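ドライフラワーの束ね直しと、テーブルに落ちるくずの片づけ方

3月に入ると、冬のあいだ飾っていたドライフラワーをいったん全部おろして組み直します。これが本当に楽しい! 同じ材料なのに、茎の順番を変えるだけで別の花束みたいになるんです。 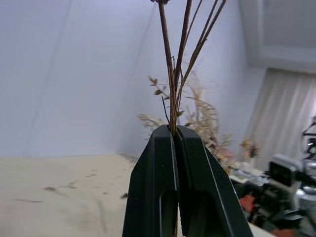

まず仕分けから。私は「まっすぐで細い茎」「ふわふわした穂」「花」の三つの山に分けます。細い茎は最後に足すと折れやすいので、先に芯として使うのがおすすめ。五、六本まとめて下のほうを軽く持ち、上が自然に開くのを待ちます。ぎゅっと握ると表面の皮がぱりぱり割れてくるので、指先でつまむくらいで十分です。

横から出ている小枝や小さな葉は、つい取りたくなりますよね。でも残してください! あの細かい枝が隣の穂にひっかかって、束がずれにくくなります。切るのは結び目にかかる部分だけ。

穂は芯の後ろと両脇へ。ベージュ系の穂は背景にまわすと、くすんだピンクやオレンジの花がぐっと引き立ちます。花は首がもろいので、いちばん最後に低い位置へ差し込みます。上に出したいときは、茎に細い針金を沿わせてから。

結ぶのは麻ひもでも輪ゴムでもかまいません。ただ、ドライの茎は乾くとさらに細くなるので、麻ひもだと夏ごろにゆるんできます。私は内側を輪ゴムで留めて、その上から麻ひもを2周。友人のレナに教わったやり方で、これにしてから一度もばらけていません。

さて、くずの話。どんなにそっと扱っても、種や葉のかけらは落ちます。濡れ布巾でいきなり拭くのは禁物で、細かいかけらがテーブルの木目や継ぎ目に入りこんでしまいます。やわらかい刷毛で一方向に掃いて、紙を二つ折りにしたちりとりで受ける。残った粉っぽいものは、乾いた布にセロハンテープを輪にして貼り、ぽんぽん押さえるときれいに取れます。布拭きはそのあと!

カーテンの近くで作業する人は、先に布を脇へ寄せておきましょう。薄手のレースに穂の綿毛がつくと、なかなか離れてくれません。ついてしまったら、こすらずに外で軽く振ってから、ストッキングを丸めたものでなでるように。

飾る場所は直射日光の当たらない壁ぎわがいちばん色もちします。ほこりはドライヤーの冷風を弱にして、30センチほど離して。日曜の朝にこれをやるのが、うちの習慣になっています。

折れてしまった短い茎は捨てずに小瓶へ。13本たまったら、ミニブーケがひとつ作れます。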